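Student Life: I finally got on the Kamedby bus

If you've eaten in the dining hall at all this fall, you've seen the flyer taped up by the juice machine. Discounted student tickets to the Kamedby Winter Lights, bus included! I must have walked past it every day since Thanksgiving with a bagel in my mouth. Then my roommate read it out loud to me and I realized the last trip was that same weekend, so I ran (really ran, in slippers) down to the activities desk and got two of the 32 seats that were left.

The bus picked us up behind Ellell Hall on Sunday, December 12, 2021, and it was packed. Everybody had snacks. The girl across the aisle had a whole rotisserie chicken, which I respect. We hit traffic by the bridge and sat there long enough for the back rows to get through most of a Christmas album, badly.

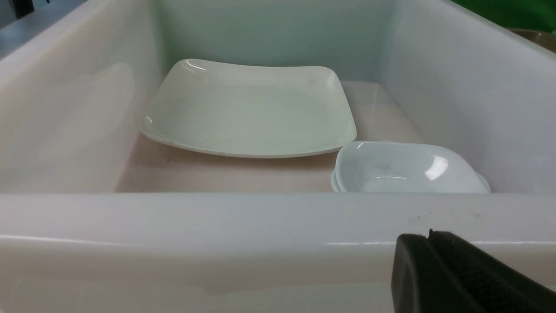

Two white dishes in a white bin.

Okay, so the lights. There's a tunnel you walk through first that changes color with the music, and after that it opens up onto the pond, and I just stood there with my mouth open like a little kid. The program said 300 lanterns on the water. We also did the Shibata ice slide twice, and I'd have gone a third time but the line had gotten silly and my gloves were soaked. The hot chocolate was too sweet and I drank two of them anyway.

My one complaint is the ride home. We were told to meet at the Elix gate, and there are two Elix gates, so half of us were waiting at the wrong one in the cold. Please put a map on the ticket next time!

The activities desk says there'll be another round of discounts in July for the summer concerts. You have to show your student ID, and it's two tickets per person. Check the flyers by the juice machine.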